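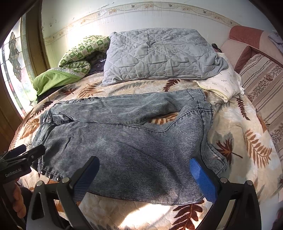

What counts as a finished fold when writing acceptance rules for garment demonstrations?

I maintain the written collection rules for a set of household handling recordings made with hand-held grippers. The garment section is one page long and was written with towels in mind. It says the item must be "flat and folded neatly" at the end of the recording. That wording worked for towels. It does not work for jeans, and our two reviewers now disagree often enough that the disagreement shows up in the totals.

Last batch: 473 recordings of trousers and jeans. The reviewers gave different verdicts on 163 of them. Going through those, I see the same points of dispute again and again:

- One leg crosses the other at the start. Reviewer A treats this as a valid starting state. Reviewer B rejects it as a badly prepared item.
- The final fold is rectangular, but the waistband is turned under.
- The operator repositions one gripper with the jaws closed on nothing, then continues. Is that an error or part of the task?
- Pillows or other bedding overlap the garment. The current rules say "clear work surface," which hardly any bedroom has.

I would like rules that two people can apply separately and reach the same verdict. I am not looking for advice on training models. Has anyone written a garment rule set that held up in review? Are there published standards I should be citing?

Posted by twillcount

seam_allowance

I don't know of a published standard that defines a folded pair of jeans for this purpose, and I would not hold up your revision looking for one. The robot safety standards cover a different matter. You can cite them for hazards if a powered arm is later involved, but they won't settle a dispute about a waistband.

What worked on the Nesora set was splitting the verdict into three separate fields: start state, conduct and end state. Each gets its own pass or fail. A single overall verdict hides which part the reviewers disagree about.

Start state. List what is permitted and leave out words like "neat" or "normal." Ours reads:

"The garment may be flat, bunched, folded over itself or have its legs crossed. It may be inside out only if the task instruction says so. Both jaws must be open and clear of the fabric in the first second of the recording."

Under that text your crossed-leg items pass. I would keep them. Garments are rarely found laid out square, and a rule that excludes crossed legs removes the part of the task where the first grasp has to be chosen.

Conduct. Define a regrasp and an error separately. A regrasp is any release followed by a new closure on the same garment. An empty closure is a jaw closing with no fabric between the pads. We allow 2 empty closures per recording, and the third fails it. The number is arbitrary. Pick one, write it down and don't let reviewers adjust it for difficult items.

End state. Use features of the garment that a reviewer can find on screen. For jeans:

1. Both legs lie one on top of the other, with hems on the same side.
2. The waistband is visible along its full width on the top layer or the outer edge.
3. No leg extends past the folded outline by more than the width of a finger pad.
4. Both grippers are open and off the garment for one full second.

Item 3 uses the finger pad as the measure because it is the one object of known size in every recording. If you have more than one pad type in service, name the type. Do not use centimeters unless your reviewers have a way of measuring them.

Check item 4 before you publish. We found operators stopping the recording while still lifting away, which left no settled end state to judge.

hard_stop_left

Just reject anything where the surface isn't clear. We did and it saved a lot of time.

lintfilter

I disagree with the answer above as a general rule. "Clear surface" needs a definition too, or it becomes one more thing to argue over. We went through this on Kidum, where the rule was applied strictly for one delivery and operators responded by stripping the beds. The result was 3583 recordings with nearly identical surroundings, and the client asked for part of it to be repeated.

The wording we moved to:

"Other items may be present on the work surface. They may touch or overlap the garment at the start. They must not be held by the operator during the task, and must not be folded into the garment at the end."

It can be checked from the recording alone. If an item has to be moved to reach the garment, moving it counts as part of the task and is done with the grippers, never with a bare hand.

Two additions to the list from seam_allowance, which I otherwise agree with.

Metal trim. Rivets and studs along a seam change how a pad seats on the fabric. We do not forbid grasping there, but the item record has a yes/no field for trim at the grasp area. Without it, slips on those garments get logged as operator error.

Lighting. State a rule for direct sun. Ours says that the hem, waistband and side seams must be distinguishable in the final second. A bright patch elsewhere on the bedding is acceptable, even if it washes out the print. If the patch covers a hem, the end state is marked "cannot judge," and that is recorded separately from a fail.

Once you have the new text, have both reviewers score the same 163 disputed recordings without seeing their old verdicts. Any rule they still split on gets rewritten. Give the page a version number and store it with every verdict, otherwise you will be comparing July scores with scores made under different wording.

twillcount

Thanks. I have adopted the three fields and the "cannot judge" value. I left the empty closure limit at 2 for now. The finger pad measure needs a change on our side because we have two pad widths in use, so item 3 will name the wider one.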